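Saturday with the arm: Pindside's kitchen cell gets its checkup

2024-12-07

182 shares | 4 comments

I got up way too early today to watch two people fuss over a robot, and I'd do it again next week if they let me! The robot is the kitchen arm at Pindside, upstairs from the bike shop on Khattak Street, and once a month it gets a morning of looking after before anybody asks it to do any work.

Amna Durrani runs the cell. She had her coffee, a rag and a checklist taped inside a binder, and she started with the cable, because the cable is what got them in November. It had been strapped too tight at the forearm, so every time the wrist turned all the way over, the plug at the gripper end took the pull. One day it just let go in the middle of a run and the gripper went limp (she made a very good face when she told me this). Now they leave a loop of slack by the gripper, and the rule is that the arm goes through its whole reach at slow speed, 10 times, with a person watching the loop and a hand near the stop button. I got to be the person for two of those. I took it very seriously.
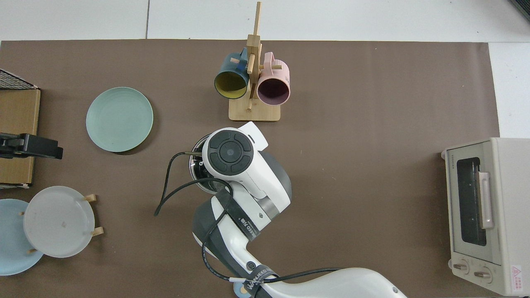 Vol. 20, No. 24

The rest of the setup is a lot like setting a table for a very picky guest. There's the brown mat, the mug tree with its two mugs, plates in the stand and one out flat, the toaster oven over on the right. The gripper had the steel cup while I was there, and Amna likes metal for checking the grip, as a shiny cup is the first thing to slide if the pads are getting worn. Her partner on this, Mohcine Erraji, wipes the pads with alcohol and then runs a thumbnail along the edges feeling for nicks. He swapped one pad this morning. It took him maybe four minutes, and most of that was hunting for the right little hex key, which was in his shirt pocket.

Then comes the mat. I had no idea a mat could be a problem, but it creeps! A bump here, an elbow there, and by the end of a month it has shifted enough that the arm comes down a hair off from where it should. Mohcine squares it up again, and then Amna has the arm touch a few known spots and compares the numbers to last month's. If they're off by more than she likes, she redoes the calibration from scratch and everybody goes out for donuts. Today they were fine, so no donuts, and I'm still a little sore about it.

The last thing on the list is the joints. They listen to each one, moving slowly, with the fan in the room turned off. Joint four has had a faint tick since the fall, and Nirkero, the outfit that services the arm, wants a recording of it before sending a tech out. So the three of us stood there holding our breath while Amna held up her phone. I heard it. I think I heard it.

The tech visit should happen later in December, and the cell can stay up to 20 hours a week in the meantime, on the slower speed setting. I've asked to come back for that one.

Comments (4)

Wanpen Chuensuk: We had the same cable trouble on our packing arm. Spiral wrap helped a lot, and so did a second tie point closer to the elbow.

Eskil Kristiansen: Does the mat have anything under it? Double-sided tape at the corners fixed the creeping for us.

Anum Chaudhry: I want to hear the tick. Post the recording!

Eskil Kristiansen: Seconding the recording.

Contact the newsroom | © 2024 Dristton Weekly | Back to top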